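Sunday, November 19, 2023

Reading the Mostyn write-up again. The headline says their two-armed plate-racking policy copes with "household clutter". That's a big claim for 200 trials in one booth.

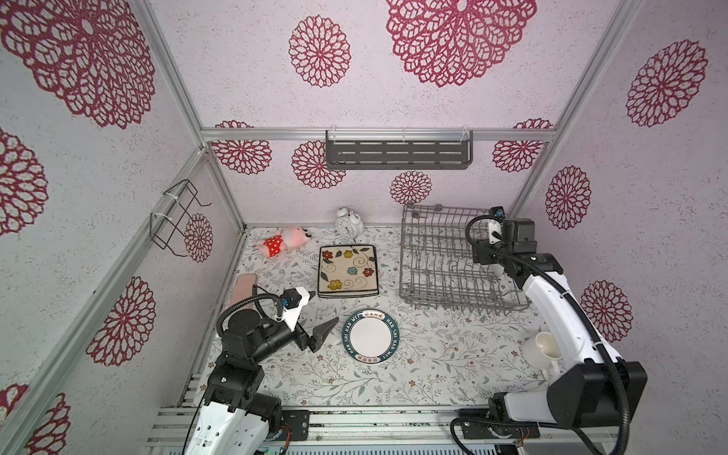

Success rate is the number I'd argue with. They report 62 per cent and count a trial as a pass if the plate ends up in the rack, however many regrasps it took. Clutter, meanwhile, means an alarm clock at the back, a toy pig and a mug on its side. My kitchen has more in it than that – and most of it is wet.

The training set is 3,000 demonstrations, all collected on the Skultgate rig. Same cloth, same walls. I'd like to see one run on a plain worktop before anyone says "generalises".
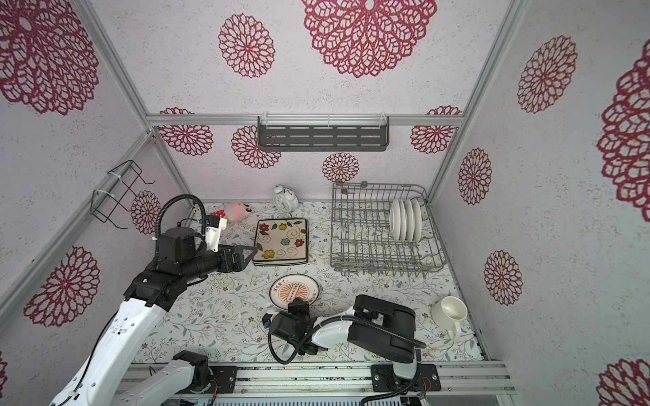 And there's no baseline worth the name. Parine did a similar task in September with 15 test plates kept out of training. Mostyn doesn't say whether any of its plates were held back.

I don't think it's a bad method. Splitting the job between the arms is sensible and the failure table is more candid than most. But give the code to Trururo, let them try it on their own bench, and then I'll read the headline again.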